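Prundeck tabletop set, release 2

Prundeck is a set of two-armed tabletop recordings made at the Rerstead site for training pick-and-place policies. It replaces the first release, which used a single arm and is no longer maintained.

Contents

1,957 episodes, none longer than 60 seconds. Each episode has one folder holding the head camera video, joint positions for both arms and hands, and a one-line instruction in plain English. Episodes where the operator gave up are kept and marked "aborted" in the index file.

Collection

An operator drives both arms by teleoperation. Objects are put down by hand before each episode. There are 4 backdrops, changed between sessions, and the backdrop name is stored with the episode. Lighting was not controlled. Sessions recorded in August have stronger daylight. 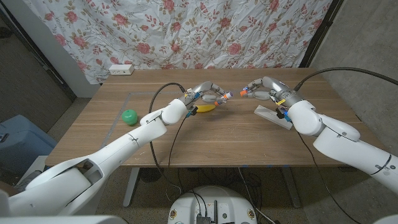 Object positions are stored in table coordinates, in millimetres. They are entered by the person who sets up the table and should be treated as approximate. Small items such as the banana are often hidden under the fingers from the head camera, so do not rely on video alone to locate them. The coloured fingertip caps, light purple on the left hand and orange on the right, can be used to tell the hands apart when they come close together.

Known problems

Cables cross the tabletop in many episodes and sometimes touch objects. Hand joint readings lag the video slightly. Geltmont episodes are not included.

Loading

Use the Cocco reader, version 2 or later. Older versions skip the right hand without a warning.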